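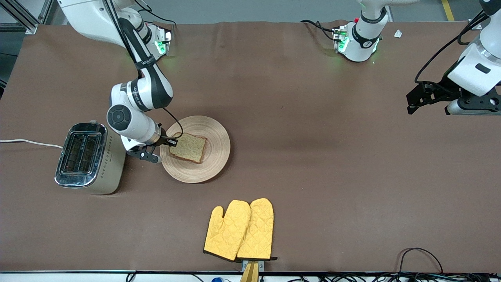
Bread on a round wooden plate, toaster to the left.

Visit to the Candeck spice mill, Sitberg

The mill opens its doors to visitors on one Monday each April. I had wanted to go for a while, mostly to see how they roast cumin in bulk, and this year I got a place on the 10 a.m. tour. Groups are limited to 12 and you have to book by phone.

The building is at the far end of Sitberg, past the rail yard. There is free parking, but the entrance is on the side street and the sign is small. You leave your coat and bag in a locker and get a hairnet. Closed shoes are required, and two people in sandals were lent rubber boots.

The roasting room

Our guide was Marisol Alcantara, who runs the blending side. She started with whole seeds. Cumin, coriander and fennel are bought separately, cleaned on a vibrating screen and roasted one kind at a time. Cumin goes in for the shortest time and coriander takes longer. They are never roasted together, and she told us to do the same at home – a dry pan, medium heat, one spice at a time, and out onto a cold plate as soon as you can smell it.

The roaster is a drum that holds 30 kilos. The noise made it hard to hear from the back, so stand near the front if you can. Someone asked why the chilies were kept in another room. The dust gets into everything, and staff wear masks when they grind it. We only saw that room through a window.

Grinding and blending

Grinding is done slowly to keep the heat down. We passed around jars of turmeric from two grinds, one fine and one coarse. The fine one colored a damp fingertip right away. The coarse one is sold to pickle makers.

The house blend is called Itisum. It has cumin, coriander, dried mango powder, black pepper and a little asafetida, and it is meant for dry potato dishes and stuffed breads. The bin number on the batch we saw was 526, which is also printed on the bags so that any complaint can be traced back. I bought 300 grams in the shop at the end. They don't sell less than that at the mill.

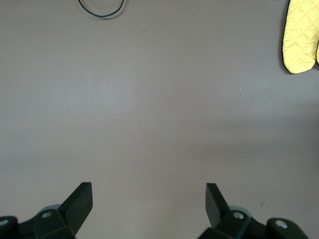 Lunch at Holanda

The tour ended before noon and most of us walked over to Holanda, the lunch place on the corner, which uses the mill's spices. I had chickpeas with spinach and two rotis. The chickpeas were good, well salted, with ginger added late. The rotis had been sitting and were a bit stiff. Tea comes already sweetened unless you ask.

If you go

Book early in March. Bring a bag for the shop, and cash – the card reader was down when I was there. Your clothes will smell of cumin afterward and mine needed two washes. Children under ten can't go into the roasting room, but they can wait in the shop with an adult.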